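Tiedemann Card Table – Data Card and README

Maintainer: Souad Saber
Robot cell and recording: Dumisani Zwane
Staff interviews and shift notes: Yevdokiia Zhuravel
Last revised: 25 August 2019

Summary

Tiedemann Card Table holds recordings of two-arm manipulation of playing cards and poker chips, together with notes on how the same tasks are divided among staff in the dealer training room at Brollanwood. The release contains 579 episodes. Each episode covers one task, from the operator's start signal to the stop signal. The data was collected by Pevness for a study of which table duties can be moved to a machine and what the dealers do with the time.

Background

The training room employs 12 dealers. Before the study, every trainer spent part of the shift laying out practice hands, returning chips to their starting places and checking decks. These duties were unpopular but not idle time. Trainers used them to talk with new dealers about mistakes in the last round. The interview notes record this several times, and anyone using the data to estimate saved hours should read them first.

Task setup

Both arms work over one shared table from a rail at the front edge. Cards and chips are placed by hand before the session starts, and positions vary between episodes. Tasks include picking up a single card, placing a card on the mat, moving a chip and passing a card from one arm to the other.

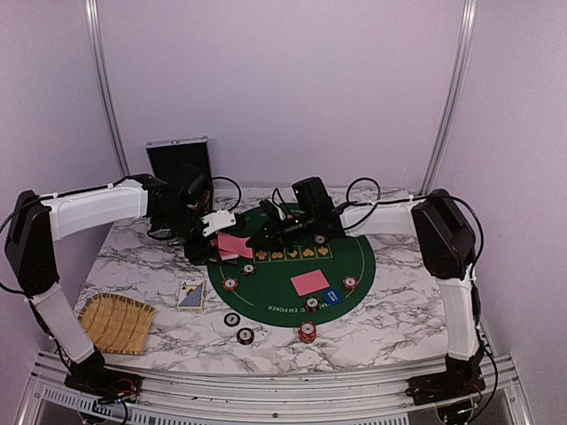

Figure 1. Two-arm cell with the poker mat; the left gripper is holding a pink card.

Cards are the harder object class. A card lying flat gives the fingers very little edge to work with, and a failed pick often moves the card a short way across the mat. Failed picks are kept in the release and labeled as such. Do not filter them out if you plan to report success rates.

Contents

episodes/ – joint positions, gripper state and video, one folder per episode
labels/ – task name, outcome, operator code
notes/ – shift notes and interview summaries, names removed
splits/ – train and test lists

Effects on work

Reset duty was moved off the trainers' schedule for the length of the study. Two trainers took on operator work instead and received paid instruction for it. Magdy Benkirane, who runs the training floor, asked that no dealer be scored against the arms, so the release has no human timing data. Several trainers reported fewer breaks from standing. Others missed the variety. The schedule change has not been made permanent.

Known limits

One room, one table layout. Operator skill improved during collection and early episodes are slower. Chip colors do not map to fixed values.

Access

Requests go to Mahmoud Benjelloun at the Kivanau office. State the intended use. Use for monitoring or rating individual employees is not permitted under the license.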